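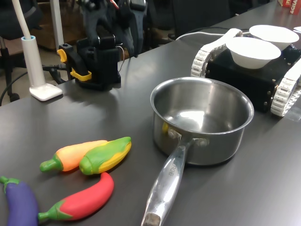 The gripper, the tracked carrier with its two bowls, and the pan.

Second budget pass, 10/02/2021

The first version of this budget had one line for hardware and one for "other." Other came out larger. This is the second version, and I am writing it up because Dagim Woldemariam asked how I got from the quote to the final number, and the answer does not fit in an email.

The job is a kitchen bench setup: one arm that picks food items off a table and puts them into cookware or bowls, and one small tracked base that carries the bowls. The total for the second pass is 2,749 dollars. That covers spares, cabling, clamps and props. It does not cover the workstation, which we already have, or my time, which is not billed to anyone.

Arm and gripper. Most of the structural parts are printed, so the cost sits in the servos. I had budgeted for exactly the number of servos in the design. Reijo Nieminen read that line and told me to add two. The wrist and the jaw see the most load when a grasp goes wrong, and the lead time from Werkance is 16 working days. Two spares are cheaper than three weeks of an idle bench. I added them.

Tracked base. I compared a wheeled unit from Morais with the tracked one from Skomden. The wheeled one was 65 dollars less. I went with tracks because the quoted payload was higher and the top plate is flat enough to take two bowls side by side. The catch is that the Skomden charger is sold separately and appears on page two of the quote. Read page two.

Power and cable. This line was missing from the first pass entirely. It now includes a longer supply cable, one spare, strain relief and a bag of ties. A tethered base is fine for bench work. Battery operation is a separate purchase and I have moved it to March.

Mounting. Clamps, not bolts. The table is shared and I am not drilling it. Measure the thickness of the tabletop before ordering, including any lip on the underside. I did this after ordering.

Lighting. One desk lamp, fixed position. A polished steel pan on a glossy table gives highlights that move whenever the lamp does, and the vision side suffers for it. A matte table mat would help and I should have priced one. It goes on the next list.

Props. Toy vegetables: eggplant, chili, pepper, corn. They keep their shape between runs, and real ones do not. The pan is a real pan. I looked at a plastic toy one and dropped it – the weight and the long handle are most of the problem, so there is little point in practicing without them. Props are the cheapest line on the sheet and the one I got the most questions about.

Contingency. I set aside 363 dollars. Eyerusalem Wako thinks this is low for a first build, and she has built more of these than I have. If the gripper fingers need to be redone in a softer material, a good part of it goes there.

Still open: the Wustow quote for a second arm, valid until the end of March, and whether shipping on the servos can be combined with the charger order. I will update the sheet when both are answered.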